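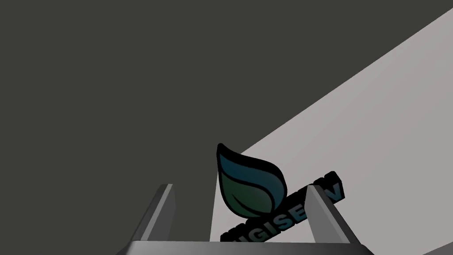

Home | Chores | Shop Floor | FAQ | Contact

Can Machines Do the Chores Yet? Your Questions

Grasent is a small newsletter out of Purthorpe about robots and everyday work. These are the questions readers send us most, and we love getting them!

So, can a robot do my housework?

Bits of it, sometimes. Robot vacuums are old news, and machines that wash dishes have been in kitchens for decades. The exciting part now is general-purpose arms: one machine that could tidy a shelf in the morning and fold towels after lunch. We're not there yet, but it's a terrific time to be watching.

Why is picking something up so hard?

Your hand does a huge amount without asking you. It feels a mug start to slip and squeezes a little harder before you've noticed. A gripper with two flat fingers has to get the angle and the width right, and it has to do it again when the mug is turned the other way round. Odd shapes are the fun ones. A box is easy enough to pinch, but a toy with bumps all over it can roll or twist the moment it's touched.
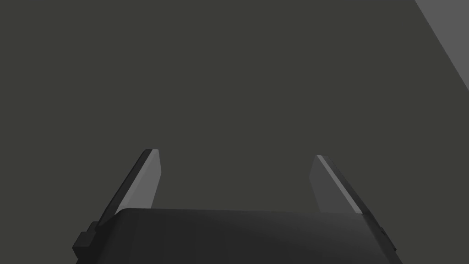
Two-finger gripper with its jaws open, in simulation.

Do you need a robot to try any of this?

No, and this is our favourite answer to give. A lot of the work happens in simulation, where a dropped plate costs nothing and you can start again in a second. Our own practice set, Skasano, has 15 household jobs in it, and a decent home computer will run most of them. Start with the simple reaching jobs and leave the drawers for later.

What's so tricky about drawers?

Oh, drawers are great! The machine has to find the handle, get hold of it, then pull in a straight line without jamming the thing sideways. If there's something sitting on top, it also has to keep its elbows out of the way. Two arms help, though now you have two elbows to worry about. 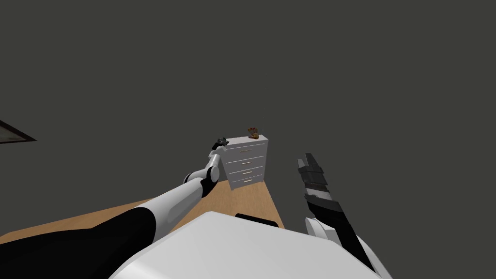 A two-armed robot at a four-drawer dresser, also simulated.

Does a job that works in simulation work in a real house?

Not always. Real drawers stick, real floors slope, and real lighting changes at 4 in the afternoon. Our rule for Skasano is 20 tries in a row on screen before we get excited, and even then we expect trouble at home.

What about the shop floor?

Shops and workshops are ahead of houses. The same part turns up in the same spot, so the machine can be set up for it and left to get on with things. Mixed bins are tougher. The Mazandarani workshop down the road from us sorts fittings by hand, and a person there can clear up to 10 a minute while chatting about hockey. We'd be thrilled to see an arm keep that pace (chatting optional).

Will it fold my laundry?

Slowly. Cloth changes shape every time you touch it. Towels first, fitted sheets last.

Can I send in a chore?

Please do! Use the contact page and tell us what the job is, what gets in the way and how you do it by hand. New ones go into Skasano every October.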